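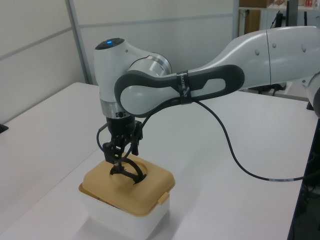 A robot arm lowers its two gripper fingers into the round opening of a container lid.

Learn > Young Makers > Robots > Building a Robot Workspace

Start Topics Activities Glossary For Teachers

How a Robot Arm Is Set Up in a Shared Workshop

A shared workshop is a place where people use the same tools and tables to make things. The Prindine Workshop is one of these. Its members have set up a robot arm, and this page explains how such a project is put together.

What is a robot arm?

A robot arm is a machine that moves in some of the same ways as your own arm. Hold your arm out and bend it. Your shoulder, elbow and wrist are joints, and the straight parts between them are a little like the links of a robot. Motors inside the robot turn its joints. At the end of the arm is a tool. The tool on this arm is called a gripper. It has two black fingers that reach downward.

The members named their project Flolari. The arm came already assembled, but the workspace had to be planned and built.

Step one: The table

The arm needs a firm, flat surface. If the table wobbles, the robot may miss its target, even when its program is correct. The Flolari team chose a white tabletop so that small objects would be easy to see.

Step two: The gripper

The gripper is fixed beneath the wrist of the arm. Italo De Luca, who leads the project, checks each screw by hand before the power is turned on. A loose gripper can tilt, and a tilted gripper will point its fingers at the wrong spot.

Step three: The cable

A gripper needs electricity and instructions. Look for the long black cable. A strap holds it against the arm near the wrist, and the rest hangs in a wide curve over the table. Builders must leave enough slack, or extra length, for the arm to turn. A cable that is too tight could be pulled out. A cable that is too long could catch on something.

Step four: Teaching the movements

A robot does not know what a box is. People must give it instructions, called a program. For the container with the tan-yellow lid, the fingers have to line up with the hole before they go down. The team saves each position of the arm and tests the movements slowly. Their record book for October lists 3,134 test movements.

Staying safe

Robot arms are strong. At Prindine, children may watch the Friday session with an adult, and everyone stays behind the line on the floor while the arm is moving. Only trained members may start the robot.

Words to know

Joint: a part that lets two links move.
Link: a stiff part between joints.
Gripper: a tool that holds objects.
Slack: extra length left in a cable.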